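Pringle Event Supply — 2019-12-28

1/ Pringle Event Supply is pleased to share its ordering guidance for place card holders and table number stands for the coming wedding season. Customers who have already placed a deposit are asked to read posts 4 through 7 in particular.

2/ The Drullis place card holder returns in two finishes, brushed pewter and matte white. The base is weighted and lined with felt, so that it may be used on a bare table or a glass top without leaving marks. Cards are not included with the holder and must be ordered separately.

3/ The slot on the Drullis accepts card stock up to the weight of a standard folded invitation. Thicker stock, including cotton paper with a torn edge, may not seat fully. We recommend requesting a sample holder before printing. Samples are mailed free of charge, one per household.

4/ Holders are packed in boxes of 170. We are aware that many receptions are smaller than this. Partial boxes may be ordered by phone or by written request, but not through the website, and they are packed by hand. Please allow additional time for these orders.

5/ A customer hosting 113 guests, for instance, would place a partial box order. We advise adding a few spare holders for vendors, late replies and the head table. Unused holders may be returned if the tissue wrap is unopened.

6/ Engraving is available on the pewter finish only. Names must be submitted as a typed list, one name per line, spelled as they should appear. Our office does not correct spelling, capital letters or accents. A proof will be sent to the address on the order and must be approved in writing before work begins.

7/ Once a proof is approved, engraved pieces cannot be exchanged. This applies also where a guest declines after approval. We understand that guest lists change — customers who expect changes may prefer printed cards, which can be replaced singly up to the week of the event.

8/ Table number stands are now supplied under the Vulik name. The design is the same as last season's, with a slightly taller stem. Customers matching an earlier order should mention this, as nearly all of our remaining short stems are held for that purpose.

9/ Vulik stands hold a card on both sides. The number may therefore be read from either direction, and a second card is supplied with each stand at no added cost. Couples who name their tables instead of numbering them may send the names with the order.

10/ For receptions in July, orders should reach us by the end of May. Outdoor events are common at that time of year, and we suggest the heavier base for any table exposed to wind. The heavier base is offered for both the Drullis and the Vulik and may be added to an order already placed.

11/ Care: wipe with a soft dry cloth. Do not place either finish in a dishwasher. Candle wax should be allowed to harden and then lifted off with a fingernail or a plastic card. Metal polish will dull the pewter and should not be used on the matte white at all.

12/ Delivery is by ground carrier to addresses in the continental states. Orders may be sent directly to a venue, provided that the name of a person who will sign for them is given. We regret that we cannot deliver to a venue on the day of the event itself.

13/ Any shortage or damage should be reported within two business days of delivery, together with the packing slip number. Replacement pieces are sent before the damaged ones are collected, so that the table setting is not held up.

14/ Questions on engraving proofs should be directed to Ruaridh Lamont at our order desk. General questions may be left in reply to this thread and will be answered during office hours — please do not post order numbers or home addresses here.

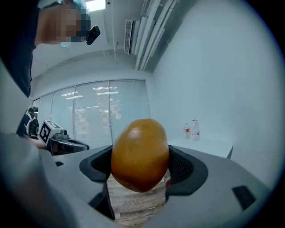 Sosina Tekleab: Can the engraved holders and the plain ones go on the same order? We want engraved for family and printed cards for everyone else, all in the pewter.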